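Unit 4: Keeping Food Safe at Home
Course notes, Rollenley Adult Learning
Tutor: Tahmineh Jafarzadeh

Read these notes before the July session. The chart from Unit 3 is still needed, so keep it in your folder.

1. Why food spoils

Bacteria, yeasts and molds are on most raw food when it comes into the kitchen. They need water, warmth and time. Cold slows them down but does not kill them, and food that went into the refrigerator in poor condition comes out the same way. Cooking kills most bacteria, but some leave spores or toxins behind that heat does not remove. Cooked rice is the usual case.

2. Surfaces

Cleaning and sanitizing are two separate steps. Wash with hot water and detergent first, rinse, then use the sanitizer and leave it on for the time given on the label. Joints and back edges hold crumbs and grease and need a brush.
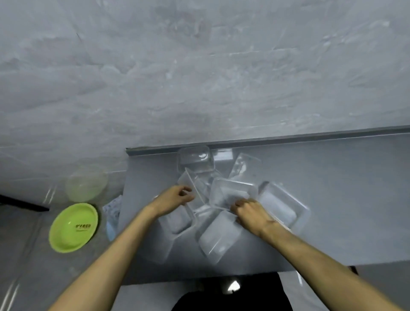 Why does a surface have to be washed before it is sanitized?
Grease and food scraps shield bacteria from the sanitizer and use up some of its strength, so a dirty surface stays unsafe even after it has been sprayed.

3. Cooling and storing leftovers

Get cooked food into the refrigerator within 2 hours. A deep pot of soup or stew cools slowly in the middle, so divide it into shallow containers first. Do not stack them while they are still warm - air has to move between them.

Write the date on the lid. Raw meat goes on the lowest shelf, below anything that will be eaten without cooking. Check the refrigerator with a thermometer, as the numbered dial only sets a level and does not show degrees.

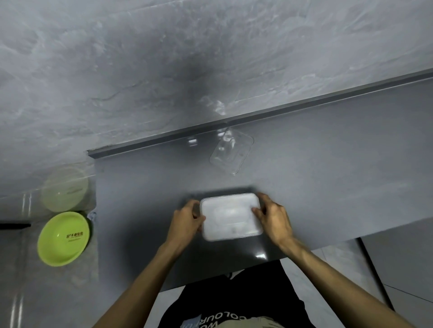
Fig. 2. Plastic food container on a countertop.

4. Reheating

Heat leftovers until they are steaming all the way through, and stir halfway if you use a microwave. Reheat once only. Take out the portion you want and leave the rest cold.

For next time

Keep a log of your refrigerator temperature for 48 hours, morning and evening, and bring it with you. Read the Makowska handout on labels, pages 2 to 5. The Kurnovthorpe group should also finish the Unit 3 worksheet.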